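Ticket: Wrist views drift from planned gripper pose after scene reload
Component: sim / perception bridge
Status: Resolved, waiting on merge
Opened by: Dwayne Kowalczyk
Assigned to: Mélanie Zacharias
Priority: Medium

Dwayne Kowalczyk, Monday 9:40 am

Okay, I've been chasing this one since before breakfast and I need a second brain on it. I'm on the Dremgate sim branch with the two-arm robot in the Laltulden room, and everything is fine on the first load. Then I hit reload scene (no restart, just the reload button) and the planner thinks the right hand is somewhere it clearly isn't. The joint readouts match what I commanded. The hand pose published by the perception bridge does not! It's off by 22 mm on the right side and a bit less on the left, and it stays off until I kill the whole process.

First thing I grabbed was the head view right after a reload, with the right arm raised, gripper open and pointing up, and the laptop back there on the counter. The head view looks fine to me, by the way. When I project the kinematic model onto it, the outline sits right on the gripper. So I'm pretty sure the arm is where the controller says it is and the bridge is the one telling stories.

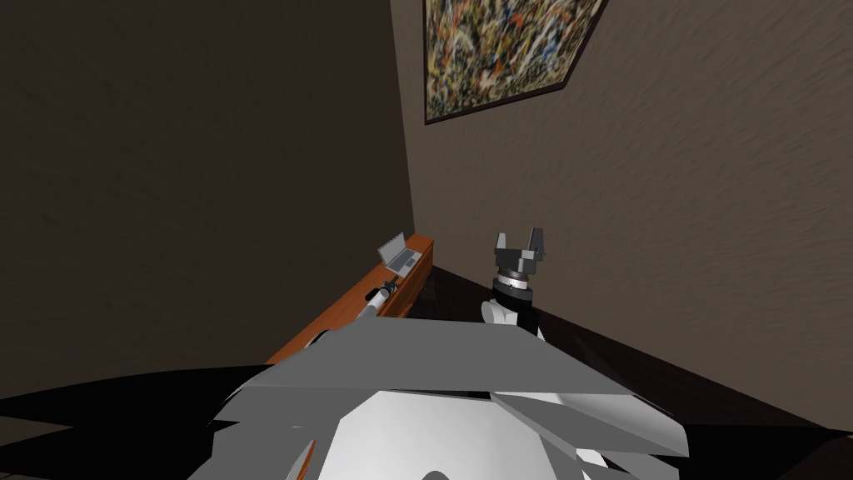
Source: Dremgate sim render, D. Kowalczyk

Steps to get it:
1. Start the sim with the default room config.
2. Move both arms to the ready pose.
3. Reload scene.
4. Compare the bridge's hand pose with forward kinematics.

Happens every time for me. I've tried it with the physics paused and running, same thing. Log has 129 lines of "stale transform, using last known" and then it goes quiet, which I find way more worrying than the warnings.

Mélanie Zacharias, 10:25 am

Ooh, fun. I can reproduce it here with the same config. Can you check whether the wrist cameras are getting their mount offset twice? We moved the offset into the robot description file back in July and I have a bad feeling the old one is still living in the bridge somewhere. Also please send a wrist view with something in the background that has a good strong edge, so I can line up the overlay.

Dwayne Kowalczyk, 11:10 am

Checked, and the offset is only in the description file. I grepped the bridge twice and then once more with my glasses on. No second copy.

The painting was the best edge I could find for you. I used the bottom corner of its frame as the reference point and ran your overlay script before and after reload. Before, the drawn corner lands on the real one. After, it slides sideways, and the drawn fingertips slide along with it.

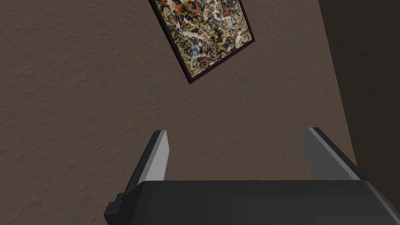 Wrist view with the gripper open, painting frame used as the alignment reference.

One more clue, maybe: if I wait 30 seconds after the reload before moving anything, the error is the same size. So I don't think it's a slow settle or a filter catching up.

Mervin Nguyen, 11:50 am

Jumping in, hope that's okay! I wrote the reload hook so I feel a little responsible. The hook rebuilds the scene tree but keeps the transform cache alive, and I did that on purpose to save time on big rooms (it cut reload time by 85 percent, I was very proud). If the wrist mounts get new handles on rebuild, the cache would happily keep serving the old ones. Dwayne, can you try clearing it by hand? Call reset on the transform cache right after the reload finishes, before the first planner tick.

Dwayne Kowalczyk, 1:15 pm

Mervin, you called it. Cleared the cache by hand and the drift is gone on both arms. I reloaded over and over and couldn't get it back.

I also wanted a view with less in it for the overlay, so I took one with the gripper over the dark brown surface and lined things up on the pale inner faces of the fingers and the border of that gray panel over on the right. Overlay agrees with forward kinematics to well under a millimeter. I'd like to keep this pose as a regression test, if nobody minds.

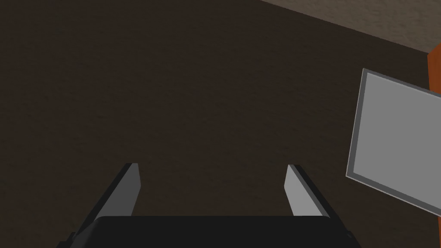 Ouellet Simulation Tools Team

Mélanie Zacharias, 2:05 pm

Keep it, please. I put up a patch that drops only the entries whose handles changed, so Mervin gets to hang on to most of his fast reload. The "stale transform" message will now repeat at a slow rate for as long as it's true. Going quiet was a rate limiter with no reset, separate little bug, same patch.

Could you run it against the Vinevby room too? That one has way more furniture and I only tested with yours.

Dwayne Kowalczyk, 3:30 pm

Ran it on Vinevby. Hand poses are good after reload, and the reload itself is still quick. I did see one warning at startup about a missing mesh, but I get that on the old branch too, so I'll open a new ticket for it.

Setting this to resolved. Raymonde Marchand has the review, and I'll close it once the patch is merged.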